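Hard water and limescale in a combi boiler -- inhibitor or softener?

ghaugen_y
Posted December 30, 2021
We moved to Oltlow in the spring. The supplier's report gives hardness as 401 mg/l calcium carbonate. The plate heat exchanger has scaled up and the hot tap now swings between warm and scalding. The fitter wants to put in a Bosar inhibitor cartridge. Is that enough, or do I need a proper softener?

sabatier_g
Inhibitor cartridges dose phosphate. They slow scale down but leave the hardness where it was. At 401 I would fit an ion exchange softener on the main and keep one unsoftened tap for drinking.

Remus
Disagree. A softener needs salt, a drain and space. Descale the plate, fit the cartridge, turn the hot water down to 50. Scale forms much faster above 60.

sabatier_g
Turning it down helps the plate and does nothing for the shower valve, which is where I had trouble. My cartridge was rated for 4000 litres and was spent well before the next service.

millet.s
Check the boiler manual first. Some makers don't want softened water in the heating circuit -- fill that from the unsoftened tap. The hot water side is normally fine.

We went for the Kazemi softener, two cylinders, no electrics. Kettle is clean, and hair rinses out better as well.
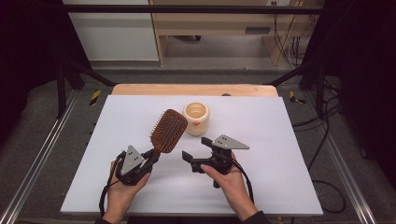
Margaux C. wrote that the twin cylinder type uses more salt than the brochure says, and that block salt costs more than tablets. Get the price per block before ordering.

Remus
Which is my point. Cost it over ten years and a new plate every so often comes out cheaper.

ghaugen_y
Thanks all. There is a drain under the sink, so space is the only question. Will measure up and ask the fitter to price both.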